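Course Handouts > Kitchen Basics > Bread

Handout 2: Flour, Water, and Waiting
December, Thursday evening group
By Siu-ming Lau

Welcome back, everybody. Last week went by in a cloud of flour and introductions, so I'm putting the parts I rushed through on paper. Keep this one, because we'll come back to it when we do the seeded loaves, and I'm not printing it twice.

Let's start with the thing that scares people, percentages. Bakers write recipes with the flour as 100 and everything else measured against it. So if I have 500 grams of flour and the recipe calls for 70 percent water, I weigh out 350 grams of water. Salt at 2 percent is 10 grams. You can do all of that on the back of an envelope, and once you've done it a few times you'll look at any bread recipe and know what kind of dough you're in for. Down near 60 percent it's stiff and polite. At 75 it sticks to your sleeves and you start wondering why you signed up.

Please weigh things. I know your grandmother used a cup with a chip in it and her bread was wonderful, but she'd made that loaf a thousand times and her hands did the measuring. Jeferson asked last week if he could at least use spoons for the salt. You can, but salts vary so much in how they pack that your spoon and my spoon could give us two very different loaves.

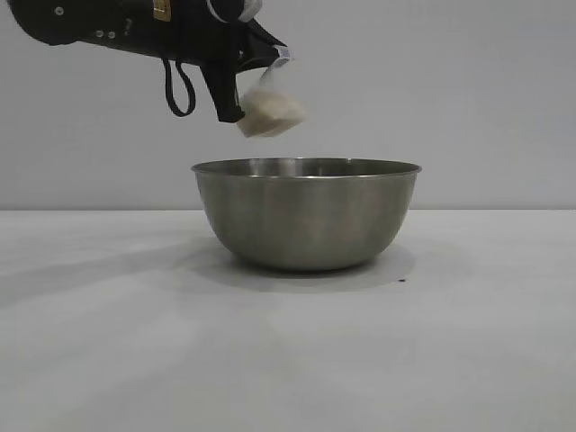
Siu-ming Lau
Instructor, Evening Bread, Trirnville Community Kitchen

Now, mixing. There are a hundred methods out there and I've tried more of them than I care to admit. What I'd like you to do at home this week is the lazy one:

Put the water in the bowl first. Add the flour on top and stir with your hand or a stiff spoon until you can't see any dry patches. It will look terrible, all shaggy and lumpy, and that's fine! Cover it and walk away for half an hour. Come back, sprinkle on the salt and the yeast, wet your hand, and squeeze everything through your fingers until it feels even again.

That half hour is called the autolyse (AW-toe-leez, more or less — I've heard it said four ways and I've used all of them). The flour soaks up the water and the gluten starts linking up without any help from you. Strictly speaking the yeast stays out until afterward. If you're using instant yeast and you forget and throw it in at the start, carry on. Your dough will be a bit ahead of the clock and you'll live.

Marjatta wanted to know about rye, which she grew up on. Rye plays by other rules. It has very little of the stretchy business that wheat has, and it gets its structure from starches and gums, so kneading it hard only makes you tired. We'll give it an evening of its own. Until then, you can swap in a little rye for flavor, up to a tenth of the flour, and treat the dough as you normally would.

Bulk rise. This is the long rest after mixing, and it's where most first loaves go wrong, mine included. Recipes love to say "until doubled." Doubled is hard to judge in anything with sloped sides, where the dough spreads as it climbs. 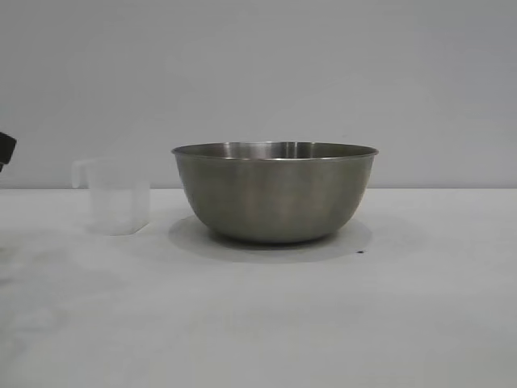 Page last changed: December

What I do is pinch off a piece of dough the size of a walnut right after mixing and press it flat into the bottom of a narrow, straight-sided glass. Mark the top with a rubber band. Leave the glass beside the big dough, covered, and watch the glass. When the little piece is twice as high as it was, the big one is usually ready too. A small piece does warm up and cool down faster, so in a drafty kitchen treat it as a hint.

Other signs to look for: the surface gets slightly domed, there are a few bubbles near the edge, and when you jiggle the whole thing it wobbles instead of sitting there like clay. Wiebke described hers as "a water bed," and I haven't found a better word for it.

Temperature runs the show. The same dough that's ready in two hours in August can take four in a chilly kitchen this month. Try the oven with only the light on, and put a note on the door so no one preheats it. (I've melted a shower cap that way.) Or use the fridge, mix after supper, and shape in the morning.

Folds. During the first part of the rise, give the dough two or three folds, half an hour apart. Wet hand, grab an edge, stretch it up, lay it over the middle, turn, and keep going till you're back where you started. It should feel tighter each time. If it starts to tear, stop there and let it rest.

For next time: bake one plain white loaf at 70 percent and bring me a slice from the middle, not the heel. Write down your flour, your room temperature if you can get it, and how long the rise took. We start at 7, and I'd like to get straight to shaping, so please have your aprons on.

Reading, if you want it: the chapter on fermentation in the class binder. Chandrasekhar has the binder at the moment, so ask him nicely.

Contact: Trirnville Community Kitchen, front desk | © Trirnville Community Kitchen | Back to top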